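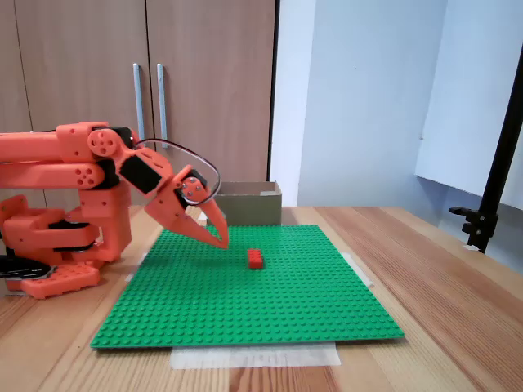
Figure 1. Orange robotic arm above a green LEGO baseplate.

Reuse of the Tenar Granary as a Small Guesthouse
Project report, Interior Architecture Studio, 8 Dec 2023

1. Task

The studio task was to propose a new use for an existing farm building and to develop the interior to the level of materials and main details. I chose the granary at Tenar, outside Gavedholm, which stands empty after the farm changed to other storage. The floor area is 1,683 square feet on two levels. My proposal is a guesthouse with four rooms, a shared kitchen and a reading room under the roof.

2. Existing building

I visited the granary two times, the first time in February. The walls are brick up to the height of the upper floor, and above this there is a timber frame with vertical boards. The posts stand 15 feet apart. They are in good condition except two at the north side, where the rain gutter was broken for many years and the feet of the posts are soft.

The light is the main problem. The ground floor has only small openings for air, placed high, and one large door to the yard. The owner does not want new windows toward the road, and I agree with this, because the closed brick wall gives the building its character.

3. Plan

The large door becomes the entrance, with a glass screen set back four feet inside the wall. In this way the old door can stay on its rails and close the building in winter. The kitchen is directly behind the screen and takes the best light. Two guest rooms are at the south end of the ground floor and two are above them.

In the first version the stair was in the middle. At the mid-term review it was criticized that guests must carry their bags through the kitchen, and this was correct. I moved the stair to the east wall, where the grain chute was before. The opening in the floor exists already, so only one beam has to be cut. The stair is steeper than I wanted, but it has a landing at the turn.

4. Materials

I tried to keep the number of materials low. The brick is cleaned and left open in the kitchen. In the guest rooms it gets a lime plaster, mostly for warmth. Floors on the ground level are clay tile, and upstairs the old boards are turned over and oiled.

For the wall panels in the bedrooms I compared solid ash with Cedusura, a pressed board with a fine vertical groove. The board is quieter to look at and the joints disappear in the groove. Its weak point is the outside corner, which needs a small ash strip. The cost for all panels came to $3,805 without the work.

The lighting is from the MacKinnon series, in the version with a linen shade. I used the same wall lamp everywhere, also in the corridor - a different lamp for each room made the drawings look restless.

5. Open points

The sound between the upper rooms and the kitchen is not solved. A second layer under the old boards would help, but it raises the floor, and then the door heads are too low. The repair of the north posts is shown only in principle. I also did not draw the bathroom ventilation, which must go through the roof some 15 inches from the ridge and will be visible from the yard.

If I continue the project in the next semester, I would start with the section and not with the plan.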